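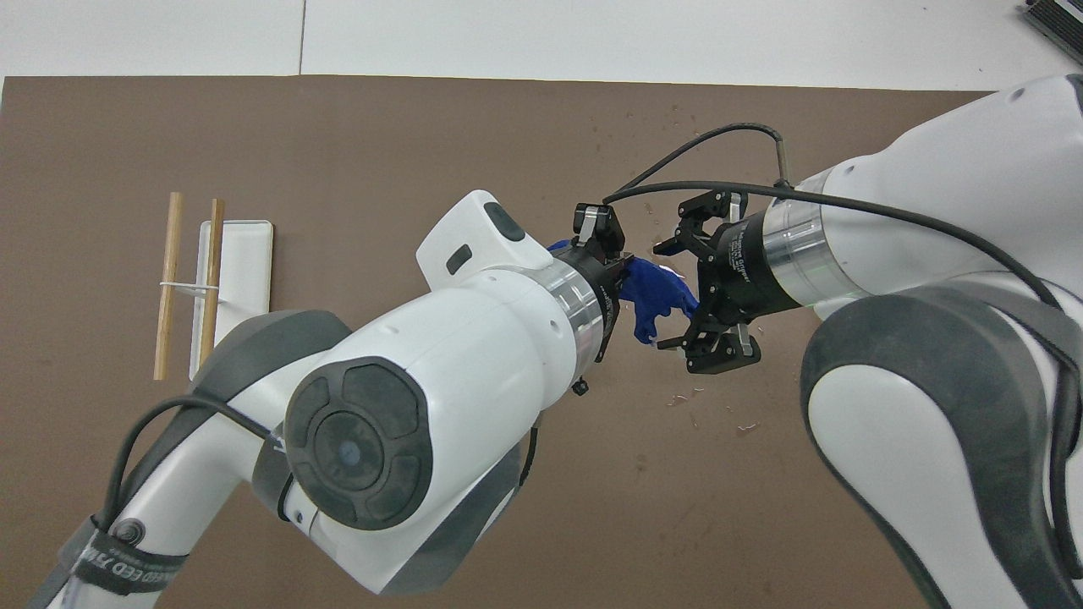
Work surfaces come first on the walk-through at the Buthelezi building, before exits and wiring, and they get the most comments. Each bench is checked for level, for loose edges and for anything stored where elbows go. Mats count as part of the bench. A large brown one on a white tabletop passes if it lies flat and its corners stay down when pushed from the side. Curled corners are a fail even if the rest of the mat is sound.

Inspection date: 2022-10-15
Area: ground floor, rooms off the main hall
Inspector: Lowri Howells
Follow-up: Trefor Lewis

1. Benches and tables
Level and steady: Pass.
Edges: Pass, with comment. Edge strip lifting on the bench by the sink. Glue and clamp overnight.
Mats: Pass.

2. Floors and walkways
Main walkway at least 900 mm clear: Fail. Boxes of Skirix filters stacked along the wall by the store room. Same comment as February. Move them to the upper shelves or send them back.
Trip hazards: Pass.
Wet floor sign available: Pass. Hanging behind the door.

3. Exits
Doors open fully from inside: Pass.
Exit lights: Fail. Rear exit light does not come on with the test button. Battery replaced during the visit, no change. Needs a new fitting.
Outside landing: Pass. Leaves swept.

4. Electrical
Cords and plugs: Pass, with comment. Kettle cord has a nick near the plug. Taken out of use and tagged.
Panel access: Pass.
Power strips: Fail. 2 strips plugged into each other under the window. Separate them today.

5. Fire
Extinguishers: Pass. Gauge in the green, pins and seals in place. Tag 56 is hard to read and should be rewritten.
Smoke alarms: Pass.

6. First aid and chemicals
Kit contents: Fail. No eye wash, and the burn gel is out of date.
Dotlow cleaner: stored low, cap tight, label readable. Pass.
Data sheets: the sheet for the Follance degreaser is missing from the binder. Trefor to print one.

Open items go on the sheet by the hall door. Initial each line when the work is done. The rear exit light stays open until the new fitting has passed a test, and that door is to be checked at closing until then.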